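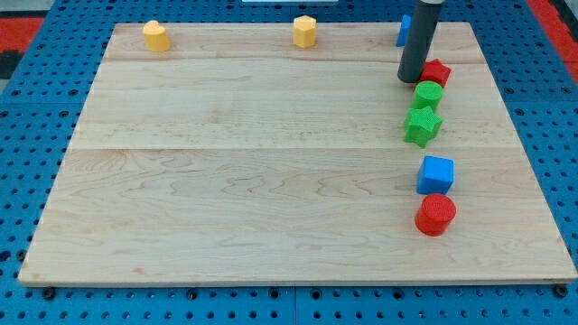
Fig. 5. Maple board on perforated base plate, screw or bolt heads along the front edge.

5. Oiling and curing the worktop

Applies to Kasten 650 and Kasten 900 tops, maple only. Beech tops — see section 6, different oil.

Before you start: top sanded, dust wiped off with a dry cloth. No tack cloths, they leave wax.

1. Stir the Biltari oil. Don't shake it. Bubbles end up in the finish.
2. Pour a small puddle in the middle. Spread with a lint-free rag, along the grain, edges last.
3. Wait 5 minutes. Dull patches? More oil there.
4. Wipe off ALL the excess. Sticky top tomorrow means you skipped this.
5. Leave overnight. Window open, heating off.
6. Rub down with the gray pad from the kit (part no. 518). Light pressure, you are not sanding agian.
7. Second coat, same as steps 2 to 4. Thinner this time.
8. End grain gets a third coat. Underside gets one, or the top will cup.

CAUTION: Oily rags can catch fire by themselves. Lay them flat outdoors to dry or put in a metal can with water and a lid. Never in the trash, never in a pile.

CAUTION: Gloves on. Keep kids and pets out untill the smell is gone.

Note: maple goes a bit yellow with oil. Normal. Darker streaks get darker, also normal. Want it paler — use the white-tinted oil for both coats, don't mix the two.

Note: light use after two days. No water, hot pans or rubber feet for two weeks.

Re-oil once a year or when water stops beading. One thin coat, steps 1 to 5 only.

Missing pad or leaking can: write to Volker Haberkorn, parts desk, Irnau. Have your order number ready.

Section revised Tuesday, May 3, 2022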